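Why My Caramels Finally Set (And What I Was Doing Wrong)

10/08/2024
By the Amarier Kitchen blog

It took me five batches to get a pan of caramels I'd be willing to hand to another human being. Five! I went through so much cream that the checkout person at the grocery store asked if I was opening a coffee shop. 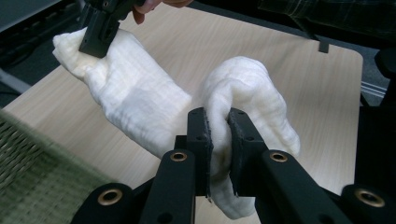
The first batch was soup. Delicious soup, and I did pour it over ice cream for a week, so I can't call it a total loss. The second one I cooked longer to make up for it, and I could have tiled a bathroom with the result. Three and four were somewhere in between, a bit grainy, a bit greasy around the edges, and stuck so hard to the wax paper that we ate a fair amount of wax paper.

So let me tell you what changed, in case you're standing over a pot right now wondering why you didn't make brownies.

Mostly it was the thermometer. I'd been using the same clip-on one for years and trusted it completely. Then I finally stuck it in a pot of boiling water, and it read 205. I live close enough to sea level that it should have said 212! Every time I thought I was pulling the pot at 245 I was seven degrees past that, and on the soup batch I'd been reading it with the tip resting on the bottom of the pan, where it's hotter than the caramel is. Two different mistakes, two different disasters. I bought a new one (a Briditz, the plain digital kind) and now I test it in boiling water before every batch, which takes no time at all and makes me feel very professional.

If you live up in the mountains, your water boils lower, so your candy temperatures come down too. My sister is at 3,000 feet and she takes 6 degrees off whatever I tell her. The usual rule is to subtract one degree Fahrenheit for every 500 feet, so somebody at 2,000 feet would take off 4. I didn't know any of this when I mailed her my recipe last October, and I got a very short phone call about it.

Next up, the pan. Use a bigger one than you think you need. When the cream goes in, the sugar foams up like it's trying to leave the house, and I have scrubbed enough burned sugar off my burners for one lifetime. I use my heavy Bastos pot, the one I normally make chili in. A thin pan gave me scorched spots every time, even on low.

Warm your cream and butter together before you add them! I used to pour the cream in straight from the fridge and the sugar would seize into one big lump, and then I'd stand there stirring it back down for ages and getting cranky. Now I heat them in a small saucepan until the butter melts and pour it in slowly, in four or five little splashes, with my face well back from the steam.

About the graininess. I was stirring while the sugar and water came to a boil, and scraping crystals off the sides right back into the pot. These days I stir until the sugar is damp all the way through, put the lid on for a couple of minutes once it starts bubbling, and then leave it completely alone until it turns amber. A spoonful of corn syrup helps too. I know some people are against it. I'm not one of them.

Line the pan with parchment (not wax paper, please learn from me) and butter the parchment as well. Let the whole slab sit out overnight on the counter. I've tried speeding it up in the fridge and it got sweaty when I took it out. Cut it with a buttered knife, long strips first, then squares, and wrap them right away or they'll slump into each other.

I put flaky salt on half. The other half I leave plain for my kids, who think salt on candy is a prank.

Next week I want to try the same recipe with apple cider boiled way down, and the little Zoltwood molds I've had in a drawer since last Christmas. If they stick, you'll hear about it.

Contact | Copyright 2024 Amarier Kitchen | Back to top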